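Search this site
Enter keywords Go

Laundry help scheme in Ellcombe opens to new households in March

If the pile of clean clothes at your place has a habit of moving from the bed to the chair and back again, you may be glad to hear that the Ellcombe Home Skills group is taking new sign-ups in March – and this time there is room for 70 households, which is a good many more than the group could manage when it began.

The scheme, called Zumari, is run by Kohei Arai, who spent years in hotel housekeeping before he moved to the area and started showing his neighbors how to fold. Members get a home visit, a folding lesson using their own clothes and bedding, and a printed guide to take at their own pace. More than 200 people have been through it so far, and plenty of them still drop in for the morning coffee!

Most of the lessons happen in the bedroom, with the bed standing in for a table. Mr. Arai likes it that way, as it is the biggest flat surface most of us own, and he says a crumpled piece of cloth with a gathered edge is a far better teacher than a stack of neat towels.

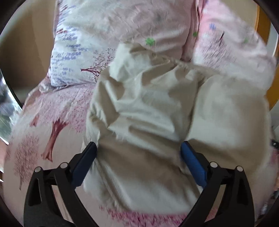
Gathers first, then the hem

His advice for pieces like these is to find the gathered part and lay it straight before doing anything else, then smooth the cloth away from it with the flat of your hand. Seams come next, and the hem last of all. Only then do you fold, and he is quite relaxed about whether it goes in halves or thirds – whatever fits your drawer is fine by him.

Visits start at 9 in the morning and are free to anyone living in Ellcombe. The cost is covered by a grant of $3,000 from the Kubo Fund, and sign-up sheets are at the library desk and at the Clalteck store on the main street.

Recent items
Library desk extends its evening hours
Spring bedding swap: what to bring
Sewing circle looking for a bigger room
Where to donate outgrown clothes

Contact us | Copyright Ellcombe Neighborhood News | Back to top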